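주방 소음 측정 기록 모음 (Kirnell 소음 기록) 읽어보기

판 번호 2, 작성일 2019년 8월 1일
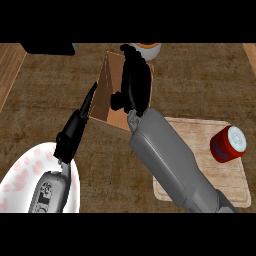

글·정리: 가타야마 다쓰야 (Tatsuya Katayama)
측정: 히로세 소타, 하마다 료타 / 검토: 샤오 핀위 (Pin-yu Siu)

먼저 읽을 것

이 자료를 내려받는 사람은 대개 표 하나만 열어 보고 평균을 낸 다음 "공동주택 주방은 몇 데시벨이다"라는 문장을 쓰고 싶어 한다. 그렇게 쓰지 않았으면 한다. 우리도 첫 판에서 그렇게 썼고, 지금은 그 문장을 지웠다. 이 문서는 자료를 홍보하려고 쓴 것이 아니고, 어디까지 믿을 수 있고 어디부터 믿기 어려운지를 적어 둔 것이다. 읽고 나서 쓰지 않기로 했다면 그것도 괜찮은 결정이다.

무엇이 들어 있나

지바(Chiba) 시내 공동주택의 주방에서 잰 환경 소음 기록이다. 측정은 2월 한 달 동안 했다. 세대 수는 33, 기록 수는 700이다. 한 기록은 한 번의 연속 측정을 뜻하며 길이는 제각각이다. 짧은 것은 냄비에 물을 받는 동안이고, 긴 것은 저녁 준비부터 설거지까지 이어진다. 길이가 다른 기록을 같은 무게로 평균 내면 안 된다는 말을 여기서 한 번 해 둔다. 뒤에서 또 한다.

음성은 들어 있지 않다. 1초 단위의 소음도 값만 있고, 원음은 측정 기기에서 값으로 바뀐 뒤 저장되지 않았다. 그러니 "이 구간이 환풍기 소리인지 확인하고 싶으니 원음을 달라"는 요청에는 답할 수 없다. 숨기는 것이 아니라 처음부터 없다.

파일 구성

records.csv 측정값. 기록 번호, 시작 시각으로부터의 초, 소음도.
homes.csv 세대별 정보. 주방 면적 구간, 환풍기 종류, 창문 유무, 바닥 마감.
events.csv 거주자가 적은 활동 메모. 볶음, 설거지, 식기세척기, 기타.
excluded.csv 제외한 기록과 그 이유.
CHANGES 판별 변경 내역.

세 표는 기록 번호와 세대 번호로 이어진다. events.csv에는 기록 번호가 비어 있는 줄이 있다. 거주자가 메모는 했지만 기기가 꺼져 있던 경우로, 지우지 않고 남겨 두었다. 결측을 0으로 바꿔 읽는 프로그램을 쓴다면 여기서 반드시 탈이 난다.

측정 방법

소음계는 Triteck 보급형을 썼다. 조리대 끝에서 팔 하나 떨어진 높이에 두라고 안내했는데, 안내문을 그대로 지킨 세대가 얼마나 되는지는 모른다. 히로세가 방문해서 설치한 집은 위치가 확인되어 있고, 우편으로 기기를 보낸 집은 확인되어 있지 않다. homes.csv의 placement 열이 checked이면 앞의 경우, self이면 뒤의 경우다. 두 집단을 섞어서 비교한 결과를 우리에게 보내지 말아 주기 바란다. 첫 판을 내고 나서 그런 그래프를 여러 장 받았고, 모두 같은 착각 위에 그려져 있었다.

보정은 측정 시작 전에 한 번, 회수 후에 한 번 했다. 두 번의 차이가 기준을 넘은 기기의 기록은 excluded.csv로 옮겼다. 그 기준이 적절했느냐고 물으면 잘 모르겠다고 답하겠다. 하마다는 더 좁혀야 한다고 보고, 나는 좁히면 남는 자료로 할 말이 없어진다고 본다. 의견이 갈린 채로 공개했다.

제외한 기록

excluded.csv에는 181개가 있다. 위의 700에는 포함되지 않는다. 제외 이유는 네 종류로 나누어 적었다.

drift 보정 차이가 기준을 넘음.
moved 측정 중 기기를 옮긴 흔적이 있음.
clip 상한에 걸린 값이 길게 이어짐.
other 나머지.

other가 너무 크다는 지적을 받았다. 맞는 지적이다. 처음 분류할 때 이유를 글로 자세히 남기지 않았고, 나중에 기억으로 채우는 것은 더 나쁘다고 판단해서 그대로 두었다. clip은 특히 조심해서 읽어야 한다. 상한에 걸렸다는 것은 정말로 시끄러웠다는 뜻일 수도 있다. 가장 시끄러운 구간을 버리고 나서 "생각보다 조용하다"고 말하는 것은 측정이라고 부르기 어렵다.

환풍기 분류에 대하여

사용자가 가장 좋아하는 열이고, 우리가 가장 믿지 않는 열이다. 환풍기 종류는 거주자가 설문에서 고른 것이다. 선택지는 프로펠러형, 후드형, 모름이었다. 방문한 집 몇 군데에서 설문 답과 실제가 달랐고, 그 집은 고쳤다. 방문하지 않은 집에도 같은 비율로 오류가 있을 것이라고 보는 편이 안전하다.

"저소음 환풍기는 정말 조용한가"라는 질문을 자주 받는다. 이 자료로는 답할 수 없다. 저소음이라는 표시가 붙은 제품이 어느 집에 있는지 우리는 조사하지 않았다. 게다가 환풍기를 세게 트는 집과 약하게 트는 집의 차이가 제품 차이보다 클 가능성이 있는데, 풍량 설정도 기록하지 않았다. 다음 측정이 있다면 그때는 묻겠지만 다음 측정이 있을지는 정해진 바 없다.

대표성

없다고 생각하고 쓰는 것이 좋다. 참가 세대는 Flendholm 입주자 게시판의 안내문을 보고 신청한 사람들이다. 주방 소음 조사에 자원하는 사람은 이미 소음이 신경 쓰이는 사람이기 쉽다. 한 달간 집에 측정기를 두는 것을 허락할 만큼 생활에 여유가 있는 사람이기도 하다. 아기가 있는 집, 교대 근무를 하는 집은 거의 신청하지 않았다.

2월이라는 점도 있다. 창을 닫고 지내는 계절이고, 난방기 소리가 배경에 깔린다. 여름에 재면 바깥 소리가 들어와 다른 자료가 될 것이다. 연간 값처럼 인용한 글을 보았는데 근거가 없다.

초 단위 값의 정확성

소음도는 소수 첫째 자리까지 적혀 있다. 기기가 그렇게 내보내기 때문이고, 그 자리까지 의미가 있다는 뜻은 아니다. 요시다 신지 씨가 첫 판을 읽고 반올림해서 배포하는 것이 낫지 않겠느냐고 제안했다. 우리는 기기 출력을 그대로 남기는 쪽을 골랐다. 대신 분석 결과를 적을 때는 정수로 적기를 권한다. 소수 둘째 자리까지 평균을 적은 보고서는 그것만으로 의심스럽다.

시각 정보도 완전하지 않다. 개인 생활이 드러나지 않도록 실제 시각은 지우고 시작 시점부터의 초만 남겼다. 하루 중 언제인지는 아침, 낮, 저녁, 밤의 네 구간으로만 알 수 있다. 구간 경계에 걸친 기록은 시작 시점을 따랐다. 저녁에 시작해 밤에 끝난 설거지도 저녁으로 들어간다.

해도 되는 것

한 세대 안에서 활동별 차이를 보는 것. 기기 위치가 같은 상태이므로 비교가 그나마 성립한다.
소음 자료를 다루는 수업에서 결측과 제외를 연습하는 것.
자기 집에서 잰 값과 나란히 놓고 보는 것. 다만 같다고 안심하거나 다르다고 놀랄 필요는 없다.

하지 않았으면 하는 것

제품이나 제조사의 순위를 매기는 것.
세대 정보를 조합해서 어느 집인지 짐작하는 것. 면적을 구간으로 묶은 이유가 여기에 있다.
청력이나 건강에 대한 주장을 하는 것. 거주자의 건강 정보는 한 줄도 없다.
길이를 무시하고 기록별 평균을 내는 것.

판 2에서 바뀐 것

첫 판에 있던 요약 표를 뺐다. 표의 숫자가 틀린 것은 아니었지만 다들 그 표만 인용했다. placement 열을 추가했다. excluded.csv를 처음으로 함께 공개했다. 활동 메모의 오타는 손대지 않았고, 뜻을 알 수 없는 메모는 기타로 옮기면서 원문을 note 열에 남겼다. 세대 번호는 첫 판과 다르므로 옛 파일과 섞어 쓰면 안 된다.

이용 조건

출처를 적으면 자유롭게 쓸 수 있다. 출처에는 판 번호를 꼭 넣어 달라. 판을 적지 않은 인용은 어느 숫자를 말하는지 우리도 확인할 방법이 없다. 고쳐서 다시 배포할 때는 고쳤다는 사실과 고친 부분을 적어야 한다.

오류를 찾으면

기록 번호와 함께 알려 주면 된다. "전체적으로 높아 보인다"는 제보는 처리하기 어렵다. 어느 기록의 어느 초인지가 있으면 샤오가 기기 이력과 대조해서 CHANGES에 결과를 적는다. 제보가 맞지 않았던 경우에도 그 내용을 적는다.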